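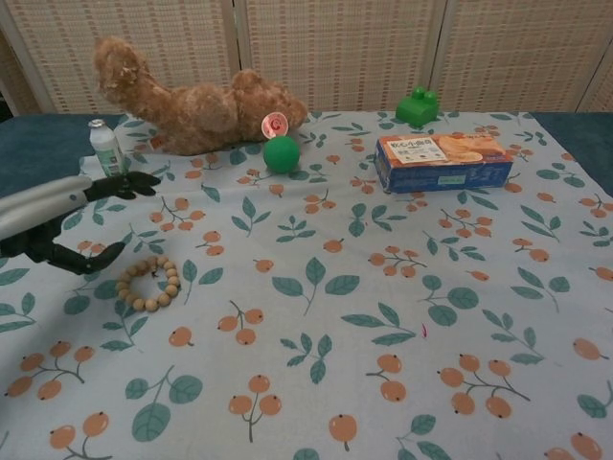

The gripper open over the berry-print cloth, with the wooden bead bracelet close to one finger.

The fault that kept the Stondholm team busy for most of January began with a click. "A tiny click, and I loved it," says the engineer who looks after the arm. "I thought it was the sound of a good grip. It was the sound of a finger slipping on its rail!"

The workshop uses the arm to practise tidying a table of everyday things: a plush bear, a green ball, a box of biscuits, a string of beads. It had got through 2248 picks on the Brultex gripper before the log showed anything odd, and then pick 318 of the next batch stopped with the fingers shut tight and the motor still pushing.

"It believed it was open," she says, plainly still delighted by the puzzle. "Esta, our control program, was asking for more closing force because it thought there was a gap left to close. There was no gap. It just kept squeezing."

She hit the stop button after 3 seconds. The casing over the motor had reached 62 degrees when she got a thermometer on it, against a usual 40, and one of the finger pads had a split along its edge. The object in the grip was a spare bead bracelet, and the cord had gone. Beads went everywhere – she was still finding them under the bench a fortnight later.

The cause was a clamp screw that had worked loose by less than half a turn. Each hard grip let the finger creep a little, and the position reading crept with it. Soft things hid the problem. "A teddy gives," she says. "You can be well out on a teddy and never see it. Beads don't forgive you like that."

What bothers her more is the force limit. It was there, it was switched on, and it was set for the older Feyisa gripper, which needed a good deal more push. She had copied the settings across herself. "That was me, on a busy afternoon, and I'd had my hand near that thing all week."

The screw now has thread lock and a paint mark across the head. The limit has come down to 22 newtons, and Esta closes the empty fingers at the start of every session to check where zero is. The stop button has moved to the near side of the table.

She would like a second sensor on the finger itself, and has a drawing of one she is very keen to show people – it clips on under the pad, and the cable is the only part she hasn't worked out yet.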